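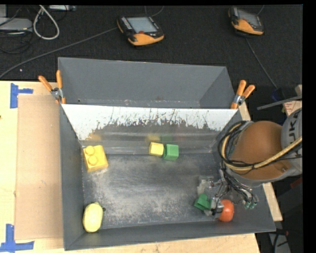 Pale film on the floor of a Hondon sloped-wall bin, keeps coming back after cleaning with Venckus powder cleaner. The bin was bought for the worktable in the small room at Warkham and has been cleaned the way the leaflet says since it was unpacked. The film is heaviest across the middle of the floor and toward the front, where it makes a broad cloudy smear from left to right. The rest of the floor is streaked but you can still see the dark gray under it. The panel has a separate problem, dark drip marks along the lower part, and I would like that looked at in the same ticket if possible.

Ticket opened 14th November
Opened by: Arlo Whitfield
Site: Warkham
Product: Hondon bin, gray metal
Category: Cleaning and surface care
Status: Pending customer

What I have tried so far:
Wiped with a damp cotton cloth, no cleaner. Film moves around and dries back.
Venckus powder cleaner mixed as directed, wiped on, wiped off. Looks good while wet, film is back once it dries.
Dry microfiber cloth. Takes some of it off the floor but leaves it in the angle where the floor meets the walls.
Did not try anything abrasive as the leaflet says not to.

The things that live in the bin are a big yellow building brick, some smaller blocks, a pale yellow oval piece and a red-orange ball. I take them all out before cleaning and put them back after. They get washed in the sink with dish soap and I don't see a film on them when they dry, so I don't think it is the water.

Reply from Skernton Support

Thanks for the detail, it saves us a round of questions. We have had other tickets on the powder cleaner and dark metal. A few things to check:

How much powder goes into how much water?
Do you rinse with plain water after the cleaner, or only wipe?
Can you feel the film with a fingertip, or is it only visible?
Are the dark marks on the panel raised, or flat?

Please leave the panel alone until we have looked at the answers. Some panels scratch easily and we don't want to make that worse.

Reply from Arlo Whitfield

Three level scoops in 400 ml of warm water. I measured it again today to be sure. No rinse – the label says wipe off, so that is what I did.

I can feel the film. It is fine and dusty and comes off on the finger. If I wet the finger it goes slightly slick and then dries again.

The marks on the panel are mixed. Most are flat. A few near the bottom edge I can feel with a fingernail. I have not scraped them.

One more thing that may matter. I put the blocks back as soon as the floor looked dry, and the walls may still have been damp then. I have stopped doing that.

Reply from Skernton Support

Three scoops is too strong for that much water. The scoop was changed to a larger size and the older label was not updated, so please use one level scoop for the same amount. With three you are leaving undissolved powder on the metal, and a wipe spreads it. That fits with it going slick under a wet finger.

Steps for the floor:

1. Take everything out of the bin.
2. Brush the loose powder into a pile with a soft dry brush and lift it out with a slightly damp cloth. Work from the back wall toward the front.
3. Wipe the floor and the walls with plain warm water. Change the water when it turns cloudy.
4. Repeat with clean water until a wet finger no longer feels slick.
5. Dry with a clean towel, corners included.
6. Leave the bin empty for 45 minutes.

Don't use the Venckus cleaner at all for this round. We want to know how the metal looks with nothing on it.
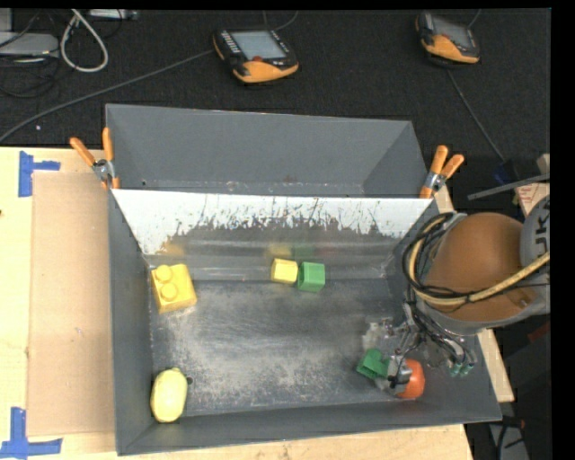
For the panel, try a small patch first. Lay a folded cloth soaked in plain warm water against the marks near one end, hold it there for a couple of minutes, then wipe downward. If the flat marks lift, do the rest the same way. If they don't, stop and tell us. Do not use glass cleaner, vinegar or a melamine sponge.

Reply from Arlo Whitfield

Floor done, following the steps. Step 3 took longer than I expected and I went through almost the whole stack of cloths. The first water was milky. After the second change it stayed mostly clear. I could not reach properly into the back corners with a hand so I wrapped a cloth around a wooden spoon, which worked well enough.

After drying, the middle is clean. There is still a thin pale line in the angle on the left side, where the oval piece usually ends up sitting. It comes off with another wet wipe but it took two goes.

Panel: tried the patch. The flat marks went lighter but did not go completely. The raised ones softened and most came away on the cloth, brown on the cloth. There is a faint shadow left where they were. I stopped there as you asked.

Do I need to take the panel out to finish it? I would rather not, since it took me a while to get it sitting straight.

Reply from Skernton Support

No need to take it out. The cloth method can be repeated on another day, and the shadow should get fainter each time. If brown is still coming off on the cloth there is more to lift. When the cloth stays clean and the shadow is still there, it is a stain in the surface and more wiping will not help. In that case we can order you a replacement panel, though stock is not due until December.

For the left side, give the oval piece a wash on its own and let it dry fully before it goes back. Powder can hold in a seam or a dent and come off again on the metal. Same for the blocks, mainly the undersides.

From now on, for weekly cleaning: one level scoop, wipe, then a second wipe with plain water. We have asked for the label wording to be corrected.

Status changed to: Pending customer

Reply from Arlo Whitfield

Washed everything again, undersides too. The big brick had powder packed inside it, quite a lot, so I think that was feeding the floor all along. It is upside down on the draining rack now.

I will do the panel again tomorrow and write back with what comes off on the cloth. Please keep the ticket open until then.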